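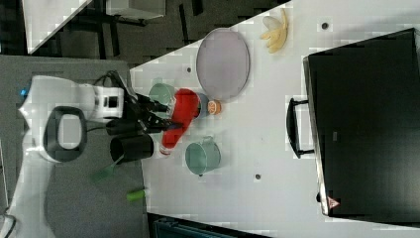 Robot arm at the edge of a white table, grey carpet below.

Back from Santo Antão and I've had so many messages asking how we did it that I'm putting it all in one thread. It's the Cape Verde island with the ridiculous mountains, for anyone who's only ever looked at the beach ones.

1/ There's no flight. You get yourself to Mindelo on São Vicente and take the ferry over to Porto Novo. The crossing takes an hour or so. Sit outside if you get queasy, and do it before the boat leaves, because the outside benches go first!

2/ Mindelo deserves a night or two anyway. We had a room above a bakery and live music coming up through the floor until very late. Toàn slept through the lot. I did not.

3/ At Porto Novo you walk off the boat into a crowd of drivers shouting destinations. It looks like chaos and it's really quite friendly. The shared vans are called aluguers, they leave when they're full, and you pay when you get out. Ours had a mattress on the roof and a very calm chicken.

4/ Two ways over to the north side - the coast road, which is quick, and the old cobbled road over the top. Do the old road at least once. You go from dusty brown to pine trees to cloud, and then there's a bit where the ground drops away on both sides and the whole van goes quiet.

5/ We stayed in the Paul valley at Casa Medeiros, run by Genivaldo Meireles and his mum. Three nights, and I'd have happily stayed ten. Sugar cane right up to the terrace, cockerels from 4am (bring earplugs, I mean it).

6/ Dinner there is whatever's going. Cachupa twice, tuna once, goat's cheese with papaya jam every single night. Tell them in the morning if you want to eat or there won't be a plate for you.

7/ The walk everyone does is from the Cova crater down into Paul. Get a van to drop you up top early. You cross the crater floor past little fields of beans, climb to the lip, and then it's zigzags down and down and down. My knees were furious. Poles would have been clever.

8/ Coralie Kingi asked if it's ok for someone who hates heights. The path is wide and cobbled most of the way and I was fine, and I'm not brave on ladders. The coast walk from Ponta do Sol to Fontainhas felt more exposed to me, but only in short stretches.

9/ Fontainhas is the one on all the postcards, coloured houses balanced on a ridge. We stopped for a coffee and stayed for lunch. Carry on towards Cruzinha if you've got the legs. We hadn't, so we turned round.

10/ Money: take cash. The machines are in the towns and the one we tried was out of order. My last bar and snacks bill in the valley came to 2,298 escudos and there was no way of paying it by card, so Toàn had to run back up the hill for his wallet.

11/ Grogue. It's the local sugar cane rum and you will be given some. The pontche with honey is much kinder. I'll say no more about the second evening.

12/ Weather: we went in September, so green, sticky and a couple of proper downpours. If it's been raining hard ask locally before you set off up any valley. Genivaldo sent us on a different walk one morning and the stream by the house was roaring by lunch.

13/ Things I was glad of: long trousers for the cane leaves, a dry bag, a paper map, plasters. Things I carried for no reason: a travel iron (don't ask) and two novels.

14/ Kamarul - yes, you can do it as a day trip from Mindelo, people do, but you'd spend most of it in a van. Give it two nights at the very least.

15/ I took more than 208 photos of the same ridge in different clouds and will be posting them slowly until you all mute me. Fontainhas ones tomorrow, once I've found the cable.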